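Monthorpe Stitch Terms – a word list of sewing and suture vocabulary

Version 2, released 16 February 2026

What this is

A plain text word list of English terms for stitches, knots, threads and needles, gathered from two trades that share a lot of vocabulary: hand sewing and wound closure. Each entry gives the term, a short definition, the trade it belongs to and any spelling variants. The list has 2587 entries.

It was put together for people who write or translate teaching material and need to know whether a word means the same thing on both sides. "Running stitch" mostly does. "Tie" mostly doesn't. "Mattress stitch" is a knitting seam to one reader and a way of closing skin to another, and the list keeps those as separate entries with a cross-reference.
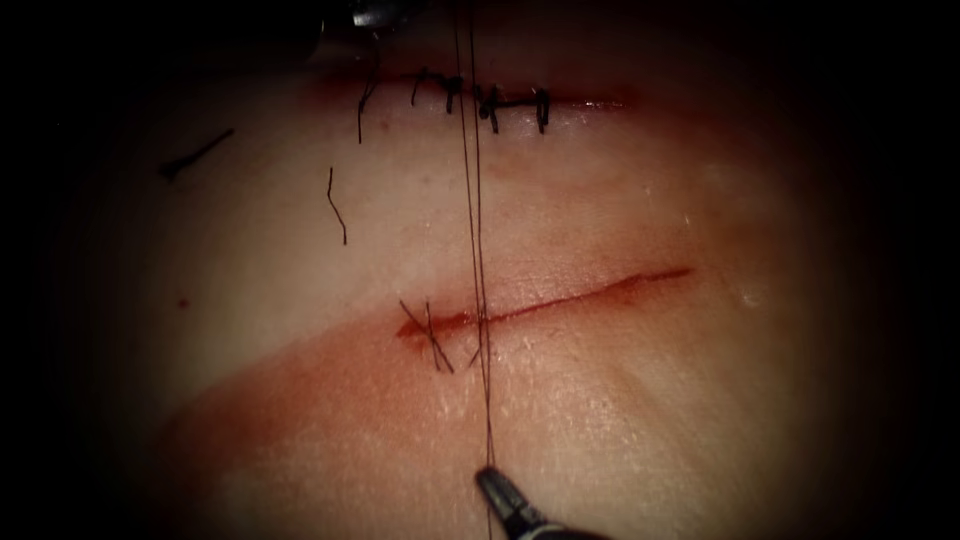
Definitions are kept under 60 words. Where a term has more than one sense in the same trade, each sense gets its own line and its own number. We did not merge senses to save space – earlier drafts did, and the result was hard to search.

Files

terms.tsv – the full list, one sense per line
variants.tsv – spelling and hyphen variants, keyed to the term number
sources.txt – short codes for the handouts and glossaries used
CHANGES.txt – what moved between releases

Columns in terms.tsv

id – a number that stays the same between releases
term – lower case unless the word is a proper name
trade – sewing, closure or both
part – noun, verb or adjective
definition – plain text, no line breaks
see – ids of related entries, separated by commas
source – one or more codes from sources.txt

Empty fields are left empty. There are no placeholder values such as "none" or "n/a". All files are UTF-8 with Unix line endings.

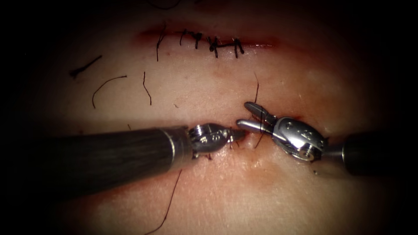 Where the terms come from

Most of the sewing terms come from the Tindby pattern sheets, which were typed in by hand. The closure terms come from the Effiong course handouts and from the glossary at the back of the Prultitz skills workbook. In all, 21 sources are coded. Definitions were rewritten from scratch, so the wording is ours and so are the mistakes.

Regional words are included if they turned up in at least two sources. Trade names for thread and needles are left out.
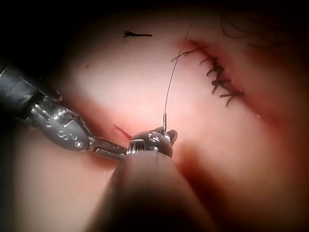
Instrument tips over a pink tissue surface.

Known problems

Thread sizes are not handled well. The two trades number them differently, and the list only records the term, never a conversion. Please don't use it for that.

"Interrupted" and "simple interrupted" are still separate entries. Some sources treat them as one thing and some don't. They will stay apart until the next release, planned for September.

Verbs are thin on the sewing side. The pattern sheets tend to give instructions with a noun and a drawing, so words like "whip" and "tack" have shorter definitions than they should.

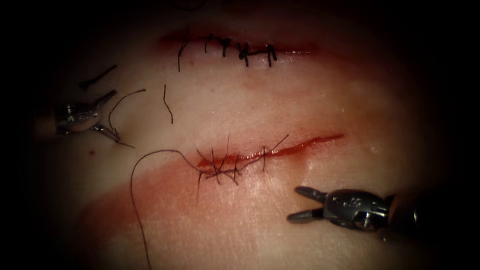 Hyphens are a mess in older material. We use "backstitch" and "overhand knot" as the main forms and put everything else in variants.tsv. If your search comes up empty, try that file before reporting a missing term.

Use and license

The list is free to copy, change and share under CC BY 4.0. Credit it as Monthorpe Stitch Terms with the version number. It is a language resource and should not be used as medical guidance.

Corrections

Open an issue with the entry id, the text as it stands and the text you would like to see. Name a source if you have one. New terms go in a separate issue, one term per issue.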